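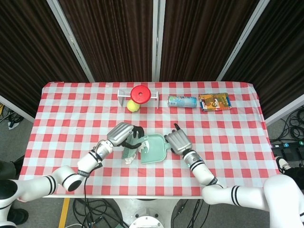 Craft Room Table Check, July
Filled in by Ingvild Isaksson for the Drillik tenants' page

Hi all, my turn again! Same list as last time, with my comments after each line. The reference on the lease folder is 488 if you need to look anything up.

1. Table stands level: OK. I leaned on all the corners (properly leaned, with my full weight) and it didn't budge.

2. Tablecloth flat, no tripping corners: OK. I do love the red-and-white gingham, it makes me want a picnic every time I walk in. Please don't pin it down with thumbtacks, I've had one in my palm already.

3. Curtains clear of heaters and lamps: OK, but only just. Those pleated brown ones swing out further than you'd think when the door opens. Keep the heater 50 inches away.

4. Poles and crossbars tight: FIX. One joint turned in my hand. Märta Lie has the right key and will do it before the next session.

5. Cords off the walkway: OK after I moved one. Tape is in the drawer, use lots of it!

6. Nothing round left to roll off: COMMENT. Tennis balls and cans, people. A can on its side is a sprained ankle waiting to happen, so stand them up or put them in the bin when you go home.

7. Food put away: COMMENT. Snack boxes are fine during a session, but we've had ants twice and I'm not feeding them a third time.

8. Brush and tissues on hand for crumbs: OK. The green hand brush is the good one, so please shake it out over the trash and hang it up bristles down. Used tissues go straight in the trash too.

9. Exit clear, light switch working: OK, tested at both ends of the room.

Next check goes to Märta. The blank forms are in the Tavell folder, and there are 5 left, so somebody please print more.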